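Lourenço Caldeira
A thread on labelling small stores so that stock counts come out the same twice running. Fairly dull. Skip if you keep your screws in a jam jar and are happy. 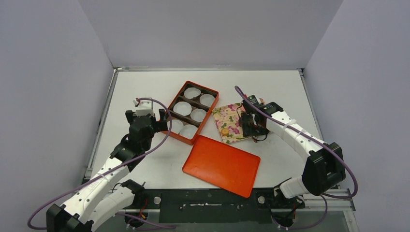

Gandside Works – Stores and Small Parts Team

1/ We hold 895 lines of small parts at Gandside. Fixings, seals, crimps, fuses, springs. Most of them cost pennies. The cost is in the time spent looking for them, and in the second order placed when the first lot was in the wrong drawer.

2/ Start with the part number. Ours used to carry meaning: two letters for the type, two digits for the size, one letter for the finish. This worked until a supplier changed the finish and the number became a lie. New numbers are plain and run in order. They mean nothing and never need correcting.

3/ Keep the description in a separate field and write it in a fixed order. Noun first, then size, then material, then finish. "Washer, M5, steel, zinc". Never "Zinc washer (small)". If the noun comes first, a sorted list puts all the washers together and you can spot duplicates by eye.

4/ On the first pass through the list we found the same M5 washer under three numbers. One of them had a reorder level of 5, which would not last a morning.

5/ Location codes. Ours go bay, shelf, bin, with a dash between each. Bays are letters, shelves and bins are numbers. Shelves count up from the floor. Write that rule on the end of the racking, as half of any new group will count down from the top.

6/ Leave out the letters I and O. Also leave out S if your label printer has a poor typeface. We had a bay S and a bin 5 and they were read as each other for most of a year.

7/ Every part has one home. Overflow stock goes in a bulk area with its own code, and the home bin carries a small line saying where the bulk is. Two homes for one part means two counts, and the second one gets forgotten.

8/ Labels. Part number in the largest type the label will take, description below, location in the corner. We dropped the supplier name. It changed too often and people were ordering from the label without checking the price.

9/ Stick the label to the bin and put a matching one on the shelf lip. A bin put back in the wrong slot then shows up straight away. This one change did more for our counts than the new software did.

10/ The software is Torres. It does the job. Its import wants the location as a single field, so build the code in a spreadsheet first and paste it in as text. If you let the sheet guess, it will turn some of your codes into dates.

11/ Disis, which we had before, stored quantities by box and left you to remember the box size. If you are moving off anything similar, convert to single units before the import. Check every line where the box size is 100, as that was the default and plenty of ours had never been set properly.

12/ Reorder levels. Take the highest use in any one lead time over the past year, add a bit, stop there. The formulas with a square root in them are fine for steady demand. Ours comes in lumps – nothing for six weeks, then 40 in an afternoon.

13/ Counting. We no longer do a full count in June. A few bins are done each morning before nine, picked by the system, with the expected figure hidden. If people can see the expected figure they will write it down. I have done it myself.

14/ Record the difference even when it is one. A bin that is short by one every time usually has a wrong pack size, or somebody is booking out a kit that leaves a part off its list. For us it was a kit list, with a seal missing from it.

15/ Weigh-counting is good for anything over a gram or so. Below that the error creeps up. Weigh a sample of at least 40, and do a fresh sample when the batch changes. Plated parts vary more than you would expect.

16/ Somebody asked by message about the Tristel bins. They stack well and the lip takes a standard label. The dividers are sold separately and work loose in the deep size. We use the shallow ones for anything that rolls.

17/ Still unsolved: returns. Parts come back from jobs in a mixed bag with no paperwork, and sorting them can cost more than they are worth. At present anything under a set value goes to scrap and the rest is booked in by hand. If you have a better rule, please post it below, with the value you use as the cut-off.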